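# About Tatgate

Tatgate began with a breakfast that went wrong. Helju Lill had moved into a flat above the old bakery in Skukivthorpe with two suitcases and a kettle, and for the better part of a winter she ate cold bread over the sink, because every toaster she brought home from the thrift store either burned one side or refused to stay down. She took the third one apart on a towel, found a spring that had slipped off its hook, put it back, and had toast. She has been taking things apart on towels ever since, and so have the rest of us who have drifted in to join her.

We're a small kitchen repair shop and cooking school now, with 3 rooms on the ground floor of that same building. The front room is the counter, where you can leave a mixer or a waffle iron and pick it up when it's mended. The middle room is the workbench. The back room, which everybody ends up in sooner or later, is the kitchen, and it's where we teach what we call the Small Meals course: toast, eggs, soup, porridge, a decent grilled sandwich, the sort of food people make for themselves when there's no company coming.

You might wonder what there is to teach about toast. We wondered too, the first time we put it on the schedule, and then 54 people signed up and we had to borrow chairs from the church. A lot of our students are living on their own for the first time, or living on their own again after many years, and a slice of toast made the way you like it is a very good place to begin. We talk about bread that's a day old and bread that came straight from the freezer. We talk about how thick to cut a loaf if you want it to come back up out of the slot without a fight. We do one slice at a time at first, so that you can pay attention to it, and there is a lot of butter.
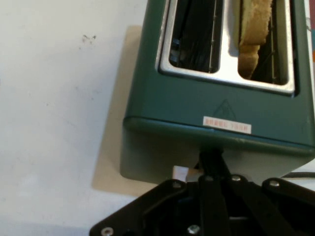 *Words by Brahim Metwally, who runs the Tatgate kitchen and writes most of what you'll find on these pages*

I have a soft spot for the dark green two-slot kind, with the silver plate on top. Two slots suit the way most of our students eat, and a wide metal top with rounded corners is easy to wipe down once the whole thing is unplugged and has had plenty of time to cool. I also like being able to look straight down into an empty slot and see the wire guards along the sides. We spend a good part of the first class on those, since people have often owned a toaster for ten years without ever taking a proper look inside. The guards hold the bread away from the heating elements, and when one gets bent you end up with a dark stripe on your toast and no idea why. (Please don't go in after it with a fork. Bring it to us and we'll have a look together.)

The shop side of things is Helju's, and I leave it to her. Last year she and her bench partners saw 195 appliances come across the counter, and 127 of them went home working. The others were beyond us, or would have cost more in parts than they were worth, and with the owner's permission we kept those for teaching. There's a shelf of them in the middle room, and in May we pull them all down for Open Bench, when anyone over twelve can come in, pick one, and take it to pieces with somebody patient sitting next to them. Cords are cut off beforehand. The cookies are mine.

We named the regular evening class Pramar, after the street Helju grew up on, and the Saturday-style family class that came later got the name Tai, after the shop cat, who was here before either class and is not allowed in the kitchen. Pramar is for adults and runs six weeks. Tai is for a grown-up and a child together and is looser; you come when you can, and we cook whatever the children voted for last time, which has been cinnamon toast for as long as I can remember.

We charge what we need to in order to keep the lights on. If the fee for a class is a stretch for you, tell whoever is at the counter and pay what you can manage. You don't have to explain it. Repairs are priced once we've had the cover off, and we'll always call you before we spend any of your money on parts.

If you'd like to visit, we're open from ten in the morning, and the kitchen is usually warm by half past. Come in through the front, mind the step, and ring the bell on the counter if we're all in the back. Bring your toaster if it's been acting up. Empty the crumbs out first if you can, though Helju says to tell you she has seen worse.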